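Unit 7: Two-Arm Pick and Place
Course handout, Introductory Robotics Laboratory
Instructor: Nayeli Pacheco
Laboratory supervisor: Chalerm Srithong

Purpose of the unit

Students will program a pair of arms to move produce between the work surface and a basket. The unit builds on the single-arm exercises completed in August and uses the same Sorkeck control software. Each team will submit a motion log, a short report and the final program.

Views of the work area
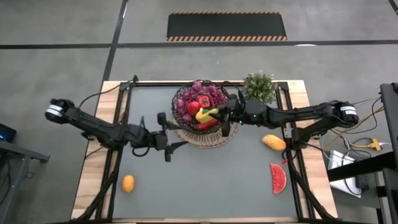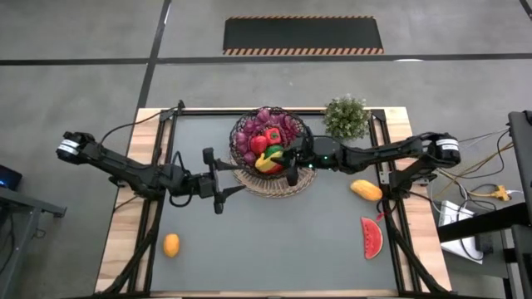 Wrist view, left arm: 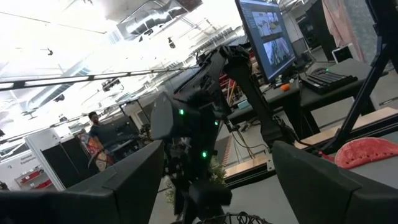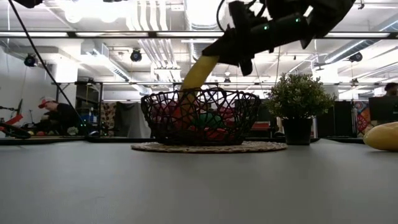
Procedure

Teams begin with both arms in the home position. The Benavides calibration routine must be completed before any item is gripped, and the result entered in the team log. Grip force is limited to 7 newtons for all produce. Requests for a higher limit are to be made to Mr. Srithong in writing.

A run ends when the item has been released and the gripper has returned to its home position. Runs longer than 300 seconds are recorded as incomplete. A dropped item does not end a run, but it must be noted in the log.

Students are to remain outside the floor marking while the arms are powered. Emergency stop procedures are given in the Unit 1 handout.

Assessment

The report should be no longer than 700 words. It should compare the planned and recorded paths of one arm and explain any difference in timing between the two. Program files are submitted through Drokix before 5:00 p.m. on the due date listed in the syllabus.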